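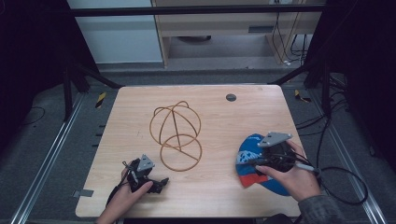

Hand-held grippers at one of the collection tables, with the wire figure and a piece of blue cloth on the wood.

Dear Siiri,

Thank you for your patience with this one. I promised you the report by the end of May, and I did want to wait until Clodagh had finished her read-through of the practice guide, because so much of what I have to tell you comes out of her notes. You asked last time for fewer charts and more plain talk about how the money is being used, so I have tried to write it the way I would tell it to you over coffee.

The main news is that the Clellthorpe team now has a complete working draft of the good practice guide for hand-held gripper work. It has 59 rules in it at the moment, which I think is too many, and Tomás thinks is still too few (we have agreed to let the people at the tables decide). Each rule is written in one or two sentences, with a line underneath saying who is responsible for it. We began with the general safety standards every lab already follows and then added the small everyday matters those standards never get down to.

Cables have taken up far more of our time than I expected when I wrote the proposal! A hand-held gripper trails its cable wherever the hand goes, and loops end up over the edge of the table and down on the floor near the rails. The draft now says that slack is to be gathered on the outer side of the table before a session opens, that nobody walks behind an operator who is holding a device, and that the striped floor markers are checked every morning and replaced when the edges lift. Edit would like a fixed limit on cable length as well. I am leaning her way, but I would like to hear from Nomeck first, as they will have to supply the shorter ones.

The second part of the guide deals with the objects. Thin bent wire and soft cloth ask for very different handling, and for a long while we had one rule for both, which suited neither. Wire pieces are now to be looked over for sharp ends and sprung joints before they go on the table, and they are retired once a loop no longer holds its shape. Cloth is to be shaken out and laid down fresh between attempts, so that the folds from one try don't carry over into the next. Bláthnaid wrote that section and I am very fond of it, partly for its good sense and partly because it fits on a single page.

The third part covers the people, and it is the part I care most about. An operator works for no more than 5 attempts before putting both devices down and resting the hands. Anyone may stop a session at any moment without giving a reason, and a stopped session is logged in just the same way as a finished one. We tried this out over 200 sessions, and the complaints about sore thumbs and wrists that I mentioned in my last letter have dropped off a good deal. Longo has asked whether they may borrow the wording for their own staff, and I said yes, gladly, provided you have no objection.

Now for the things that have not gone so well. The shared log is behind. We had hoped to have 1000 sessions recorded under the new rules by now and we are well short of that, mainly on account of the time it took to retrain everyone on the revised checklist. Truvance has also been slow in sending back comments on the data-handling chapter, so that chapter is thinner than the rest and I would rather you didn't circulate it yet.

For the coming period we plan to cut the rules down after the operators have had their say, finish the data chapter, and ask someone from outside the project to follow the guide cold, with no help from us. The budget is on track, apart from a small overspend on floor tape and storage hooks, which Tomás has covered from the travel line. If you are comfortable with that, a short note back would be enough for our records.

With warm thanks from all of us,
Edit Borbély, Tomás Tierney, Bláthnaid Mac Mathúna and Clodagh Phelan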